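Latow Cell – Frequently Asked Questions
Skovier Assembly Lab, Room Belkadi
Last updated February 25, 2021

This page covers the two-arm tabletop cell called Latow: switching it on, keeping it straight, and putting it right when it sulks. It began as a list of things people asked Jawad Shaikh in the hallway. He would like his hallway back.

Getting started

What order do I switch things on?

Controllers first, then the cameras, then the cell computer. If you start the computer first it will go looking for cameras that aren't there yet, decide they have been stolen, and refuse to discuss it until you restart it. Wait for both arms to report ready before you log in.

The light strips on the back arm's base are blue. Does that mean it's safe to reach in?

No. Blue on this arm means it has power and a good opinion of itself. The state you care about is on the pendant screen, and even then you press hold before any part of you crosses the front rail. If the pendant and the light disagree, believe the pendant. If the pendant and your instincts disagree, believe your instincts and press hold anyway.

Which arm does what?

The arm at the back carries the bench camera bracket and mostly looks. The arm on the right has the gripper and does the work. They have separate controllers and separate logins, and people mix them up weekly. Read the name at the top of the pendant before you jog anything. "I thought it was the other one" has now appeared in the logbook often enough that Mehwish Dogar had a rubber stamp made.

How do I home the gripper arm if it stopped in the middle of a job?

1. Press hold.
2. Look at the fingers. If they have a part in them, put a hand under it before opening.
3. Switch to manual at the slowest speed.
4. Jog straight up until the fingers are clear of the tray walls and everything on the mat.
5. Then, and only then, run the home routine.

The home routine takes the shortest path it can think of. It does not think about trays.

Calibration

What is the marker sheet for?

It ties the cameras and the arms to the same piece of table. The cameras find the four markers, the software works out where the table is, and everything else is measured from there. Move the sheet and the cell will carry on with total confidence in the wrong place. It lies flat in front of the back arm's base. Leave it there. It is not a coaster.

How often do I recalibrate?

At the start of every session, after anyone has touched a camera bracket, and after anyone swears they haven't touched a camera bracket. The routine is on the desktop as "cal_full". There is also one called "cal_quick", which Wajid Jadoon wrote for his own use and which skips the wrist camera. Please don't use it unless you are Wajid Jadoon.

What's a good calibration score?

Anything under 3. The number is on the last line of the report. If you get more than that, wipe the markers with a dry cloth and run it again before you start loosening things. Most bad scores are fingerprints.

The cameras can't find the markers at all. Now what?

Check the exposure setting first. It should be somewhere from 70 to 74. People turn it up to get a nicer picture, the white parts bloom, and the black squares on the markers get eaten at the edges. A picture that looks a little dull to you is usually the one the software likes.

Next, look at the printed tags on the blocks. If one is peeling at a corner, replace it. Pressing it back down with your thumb works until you walk away.

Can I move the green curtain?

You can wash it, which would be a first. Otherwise leave it hanging where it is. Folds are fine. What isn't fine is pulling it aside to get at the cabling and leaving it like that, so that the cameras spend the afternoon studying whoever is at the desk behind.

Parts and trays

Where do the parts go before a run?

Small blocks to the left of the marker sheet, side by side, tags up. Leave a gap between them wide enough for a finger (the robot's, which is thicker than you remember). The tray goes at the front of the table. The program looks for the tray by its tags, so it tolerates a bit of a slant, but a tray hanging over the front rail is asking for trouble and generally receives it.

Does it matter which way up the pegs are?

Yes. The recess faces outward. If a peg won't sit, take it out and check the socket for a crumb of plastic before you push. Pushing is how we came to have a drawer labeled "pegs, former".

The gripper pushes the block over instead of holding it. What's wrong?

In order of likelihood:

The fingers are dirty. Clean them with alcohol and let them dry.

The fingers are on loose. There are two screws to each finger and they back out slowly. We check them every 2000 cycles, and the counter is on the pendant's second page. Reset the counter after you've checked the screws – doing it before saves a surprising amount of work and has fooled no one.

The approach height is off. Recalibrate. If it's still off after that, call Jawad.

Someone has changed the finger type in the settings. Look under Tool. If it says "wide", somebody ran the Drarnidach job and didn't change it back. We know who you are, Wajid Khattak.

Can I print my own blocks?

You can, in white, from the file in the shared folder and no other file. The old one has square edges on top and the fingers catch on them. Tags go on flat, with no bubbles, and each one has to match its number in the parts list. Two blocks with the same tag give the planner a sort of religious crisis.

Cameras and cables

How should the camera cables run?

In a loose curve with enough slack for the arm's whole reach. Move the arm slowly through its limits by hand control and watch the cable the entire way, not just at the ends. If it goes tight anywhere, it will eventually pull the plug half out, and half out is much harder to diagnose than all the way out. Don't tape cables to the arm's joints. Ekaette Abubakar spent most of a September picking tape residue out of a seam and will tell you about it if you stand still.

The wrist camera is blurry. Is it broken?

Probably not. It has a fixed focus and it is often very close to a large white object, so a fair amount of softness is normal when the gripper is down by the tray. Back the arm off to its viewing position and look again. If it's still soft from there, clean the lens with the lens cloth. The lens cloth lives in the tin. The thing next to the tin is for the table.

If it's soft from the viewing position and the lens is clean, the camera may have shifted in its mount. Don't twist it while it's live. Power down, reseat it, tighten, and run the full calibration.

How do I know the cameras are all seeing the right thing?

Bring up the live view from every camera and compare them before you start. On the bench views you want the marker sheet fully in the open and the back arm's base behind it. With the gripper arm down at the tray, the wrist view should be mostly tray.

Bench cameras first, second and fourth; the third is from the wrist.
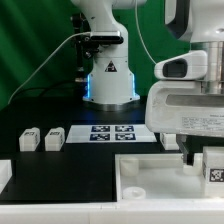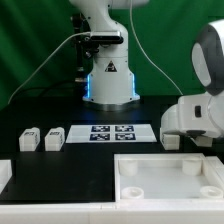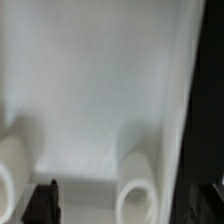
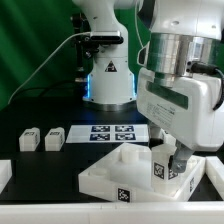
If one of your views is black, check the plug at the camera end before the plug at the computer end. It's the awkward one to reach, so naturally it's the one that comes out. If a view is frozen, close the viewer and reopen it. A frozen view looks exactly like a working view of a robot that isn't moving, so wave something in front of the lens if you're in doubt, with the arms on hold.

Looking after it

What needs doing at the end of a session?

Park both arms from the pendant. Take parts out of the tray and put them back in their box. Wipe the black tabletop with the table cloth, dry. Spray cleaner leaves a shine, and the cameras see the shine as a second, ghostly set of everything. Sign the logbook with your own name.

It's making a noise. Should I worry?

A soft hum when holding position is normal. A click when the gripper opens fully is normal too. Grinding is not, and neither is a tick that speeds up as the arm does. Stop, note which joint and roughly what it was doing, and find Mehwish. Please don't record the noise on your phone and post it to the group with a question mark.

I crashed it. What do I do?

Hold, then breathe. Write down where the arm was before you move it, then jog it clear at the slowest speed. Look over the fingers and the wrist camera mount and replace anything cracked. Run the full calibration even if everything looks fine. Then put it in the logbook, including what you'd changed that day. There's no fine and no shaming beyond the stamp.

Who do I ask if my problem isn't on this page?

Jawad for the arms, Ekaette for cameras and cabling, Wajid Jadoon for anything in the software that has his initials in it. Check the logbook first; your fault has very likely happened to someone else, and they may even have written down how they fixed it.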